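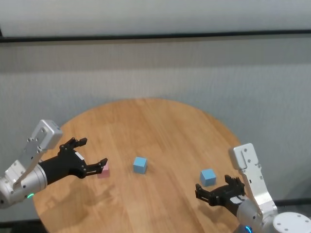 図3-1 丸テーブルに出したキューブ(ピンク1個、水色2個)

第3章 テーブルとキューブの準備

この章では、コタマンス(Kotamance)のキューブあそびを始める前の、テーブルまわりの準備についてご案内します。箱を開けたらすぐに並べてみたくなるものですし、そのお気持ちはとてもよく分かるのですが、最初の一回だけは、どうぞお茶でも飲みながらゆっくり読み進めてください。二回目からは、3-2だけ見ていただければ十分です。

3-1 テーブルを置く

1. テーブルを置く場所を決めます。毛足の短いカーペットや、平らな板張りの床が向いています。毛足の長いラグの上では脚が沈んで天板がわずかに傾くことがあり、あそんでいるうちに気になってきます。

2. 間仕切りや壁のそばに置くときは、天板のふちから壁まで30cmほどあけてください。ぴったり付けてしまうと、向こう側に落ちたキューブを拾うのになかなか骨が折れます。

3. 天板の真ん中に手のひらを当て、軽く押してみます。がたつくときは脚の裏のアジャスターを回して調整します。回しすぎたら、あわてずに少し戻せば大丈夫です。

4. 乾いたやわらかい布で天板を拭きます。木目に沿って、端から端へすうっと動かすと、細かいほこりが残りにくくなります。

ご注意:ぬれた布で拭いたあとは、天板がしっかり乾くまでキューブを出さないでください。また、アルコール類やみがき粉は、木の表面を傷めますのでお使いにならないでください。

3-2 キューブを出す

5. 収納袋の口を大きく開き、キューブを一つずつ手で取り出します。袋を逆さにして一度に出すと、元気よく転がって床まで行ってしまいます。

6. 最初はピンクを1個、水色を2個だけ使います。ほかの色は袋に入れたまま、ひざの横か椅子の上に置いておきましょう。少ない数から始めたほうが、小さなお子さまにも、久しぶりに積み木に触れる大人の方にも、やさしいようです。

7. キューブどうしの間をあけて並べます。指を二本そろえて入れられるくらいの間隔があると、隣のキューブに触れずにつまめます。

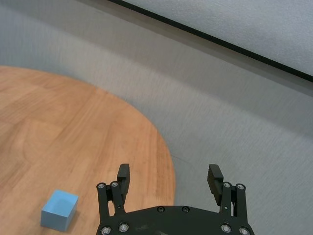 8. 丸いテーブルには角がありませんので、どこまでが「端」なのか、四角いテーブルに慣れた方は少しとまどうかもしれません。ふちに沿って指で一周なぞり、天板の大きさを手で覚えておくと、ずいぶん楽になります。

9. ふちの近くに置いたキューブは、袖口に引っかかりやすいものです。長袖の方は一つ折り返しておくとよいでしょう。落としてしまったときは、角がつぶれていないか指先で確かめてから戻してください。

メモ:あそぶ前に、部屋の明かりを手もとに影が落ちすぎない位置に整えておくと、水色の面と面の境目が見分けやすくなります。窓からの光がまぶしい時間帯は、カーテンを半分ほど引いてみてください。

3-3 かたづけ

10. キューブを天板の中央に寄せ集め、数を確かめながら袋に戻します。全色セットをお持ちの方は17個そろっているはずです。

11. 袋の口ひもは、ゆるめに結びます。きつく結ぶと、次に開けるときに爪を痛めます。

12. 直射日光の当たらない、風通しのよい棚にしまいます。暖房器具のそばは避けてください。特に1月ごろの乾いたお部屋では、天板も温風で反りやすくなりますので、吹き出し口の向きにも気を配っていただければと思います。

キューブが見当たらないときは、まずテーブルの脚のまわりと、間仕切りの下のすき間をのぞいてみてください。それでも出てこない場合は、巻末の申込用紙で1個からお取り寄せいただけます。色の名前を忘れずにお書き添えください。

2004年9月12日 改訂

次章:第4章 二人でならべる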